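Sudow and Kunder Back at the Table, Sort Of

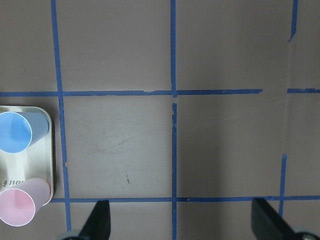

Blue tape on a tabletop, laid out in a grid.

Quick one this month, deadline is tonight and the talks only broke up at 4 p.m.

Short version: Sudow and Kunder have agreed to keep talking. No treaty. No signing. A joint statement, 11 lines long, most of it thanking Clultholm for hosting. But the two foreign ministries were in the same building for the first time since the border posts closed, and both delegations stayed to the end. Last round the Kunder side left before lunch.

What was on the paper:

The Tan crossing. Both sides say they want it open to trucks again. Sudow wants customs checks on its own bank of the river, Kunder wants a shared post on the bridge. No movement there. What they did agree is a trial, 39 trucks a day, food and medicine only, starting in June if the inspectors can be hired in time. Before the closure it was 600 a day so don't get carried away.

Fishing. Sudow will release the boats it has been holding in the lower harbor. No date given. We asked twice. The Kunder spokeswoman said "soon" and the Sudow spokesman said the matter was with the courts, and those are not the same answer.

Power. This was the surprise. Kunder has been buying electricity from the north at a bad price all winter and Sudow has more than it can use from the new dam. A 200 megawatt sale is being "studied by technical teams." Nobody in either press office would talk about price. Our guess is this is what keeps everyone in the room, whatever the statement says about friendship and shared history.

Not on the paper: the troops. Neither side has pulled back from the ridge and the statement doesn't mention it at all. Kunder's defense ministry put out its own note an hour later, saying its positions are "unchanged and lawful." Sudow's answered within minutes. Same words nearly. Read into that what you like.

Reaction at home was mixed. The opposition in Sudow called the truck deal a giveaway and wants a vote on it in parliament, which the government says it doesn't need. Kunder's state televison led with the fishing boats and barely touched the rest. Traders' groups on both banks want the daily limit lifted by fall. The bus drivers' union in Tan put out a statement too, wants to know why passengers aren't included. Fair question. We've sent it on to both ministries, no reply so far.

Clultholm has offered to host again and says it will pay for the inspectors' training out of its own aid budget. That still has to get through its finance ministry, where nobody seems in a hurry.

Next round is at deputy minister level, place to be confirmed. The power teams meet before that, on Friday, behind closed doors.

For readers who asked: the full text of the joint statement is in both languages on the members page, our English version will go up when its been checked. There are two verbs in the Tan paragraph that we don't agree on in the office and the differnce matters, one reads as "will open" and the other is closer to "will seek to open."

Corrections to last month's item: the ferry service stopped before the border posts closed, not after. Thanks to the readers who wrote in.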